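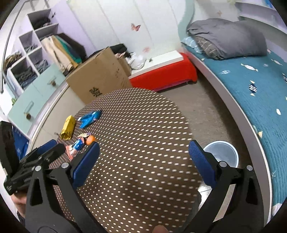
round table, white dots, settling in for a gymnastics thread

ok so I went back to adult gymnastics in April after 24 years away and I have thoughts. Thread, sorry in advance

First thing: I picked the Kiltton gym over the one in Salano purely for the parking. Salano has the nicer floor, everyone says so, but I'm not circling the block in a leotard and sweatpants at 7 in the evening

The warmup nearly ended me. We hadn't even touched equipment yet! Bear walks down the whole floor and back, then handstands on the wall, and I came down from mine like a dropped ladder

My cartwheel is still there though?? Left side only. The right side is a sort of fast sit

Beam was the one I was scared of and it was fine, because they start you on the floor beam, then the low one. I did a full turn on the low one and yelled. The teenagers at the next station clapped, which was sweet and also a bit much

Bars. Oh my gosh, bars. I used to do a kip without thinking, just up and on. Now I swing out, swing back, and hang there like laundry. Coach says it's mostly timing. My stomach muscles say otherwise

For anybody asking about grips: I bought the Timmermans ones, size medium, and they took me three classes to break in. I still ripped on the left hand. Tape under the wrist strap helped a lot

Cost, since a couple of you DMed me: 27 a class if you drop in, cheaper with a punch card. I got the punch card so now I have to keep going

The Gumia Open has an adult division this year, and the oldest age group is 50 and up. I am not in that one yet but I watched last year's floor routines from it and cried in my kitchen. One lady did a back walkover and just grinned the whole way through her pass

I'm thinking about entering floor only. No bars, please don't suggest bars

Need music now. Ninety seconds max, no lyrics, nothing too sad. Send me what you've got

ps yes I iced both ankles last night, and yes I'm going back tomorrow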